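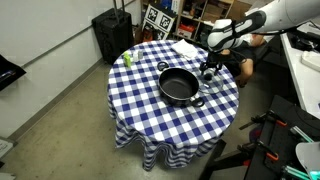 Do You Need to Take the Lid Off That Way?

Every tip page says the same thing about pot lids: lift away from you, set it upside down, never on the cloth. I have my doubts about two of those three.

Lifting away from you is fair. Tilt the far edge up first and the steam goes toward the wall. Fine.

Upside down is where I part company. A glass lid resting on its knob rocks like a saucer, and the water runs to the middle and then onto whatever you grab it with. Rim down on a folded dish towel, it stays put. My neighbor Roswitha swears by a lid stand from Zelo. I borrowed hers for 9 days and went back to the towel.

As for ruining the tablecloth — a checked cotton one goes in the wash. What a cloth won't do is protect the table. A hot pot needs a trivet or a thick board under it, however many layers of cotton you have.

Loose knobs: most have one screw on the inside of the lid. Snug it by hand with a screwdriver and stop when it stops. Cranking harder on glass is asking for a crack.

Vinegar for cloudy lids does work on hard water film. It does nothing for scratches, whatever the label says.

Filed under: Pots and pans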